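Wiping Down a Kitchen Counter, Including the Part Everyone Skips

Posted October 27, 2020

My kitchen counter gets cleaned twice a day and for years it was still dirty. The flat part was fine. The flat part is what you see when the doorbell rings, so the flat part gets all the love. The trouble was in the back, where the counter meets the wall, in a strip of territory about as wide as my thumb.

If you have a metal or plastic trim strip back there, go run a cotton swab along it. I'll wait. Mine came up the color of gravy.

What the strip collects

Crumbs, mostly. Then cooking grease, which floats over and settles on the crumbs, and then a little water every time you wipe toward the wall. I had been wiping toward the wall since I moved in. Brenda Sowerby, my neighbor on Gagnon Street, watched me do it once and asked whether I swept my floors under the rug too. I do, but that is a separate page.

Pull the cloth toward you. Catch the crumbs in your other hand at the front edge.

Clear it first, all of it

You can't clean around things. I tried for a long time. What you get is a clean counter with a dirty outline of a toaster on it.

Food containers are the worst offenders in my house. They come out of the dish rack, get set down at the back "for now," and are still there in March. The clear ones are sneaky on a gray counter. You can put an elbow on one before you know you own it. Slide everything forward, tubs and lids included, and match them up while you're at it. Any tub without a lid gets one week to find a partner.

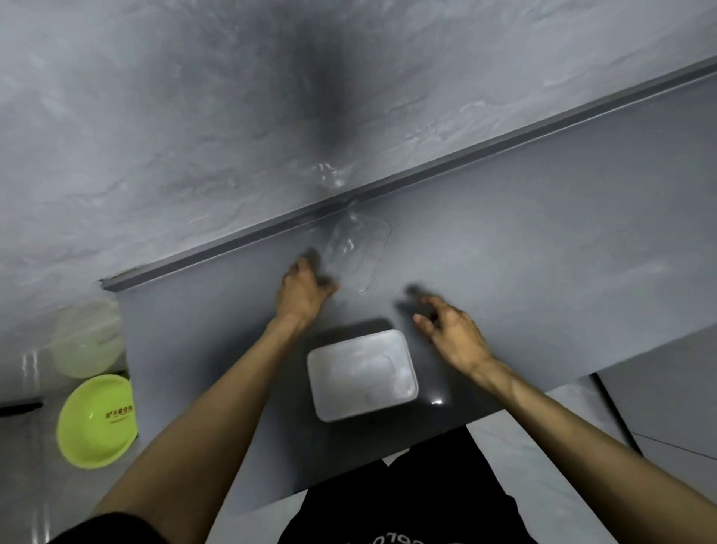 Once the back is bare, lay a cloth wrung out in hot water and dish soap along the strip and leave it there for 2 minutes. Go have an argument with somebody. Then take an old toothbrush and work along the channel in short strokes, rinsing the brush often. A wooden toothpick wrapped in a corner of the cloth gets into the ends. Skip the knife. I have a scratch that will outlive me.

Stone-look walls

A wall with a marbled finish will hide a smear for months and then show you all of them at once, usually at sunset. Soap and water on a soft cloth, top to bottom, then dry it right away. If the wall is real stone, no vinegar and no lemon, whatever your aunt says. My aunt is Florence Fehr and she says plenty.

Dry before you put anything back. Lids trap water underneath, and a damp lid on a damp counter leaves a ring and a smell. I stand mine on edge in the dish rack overnight.

The whole job took me 21 minutes the first time and takes 19 now, so don't expect to get much faster. Once a week is plenty. The toothbrush lives under the sink, with its handle wrapped in red tape – please label yours somehow, especially if you have guests.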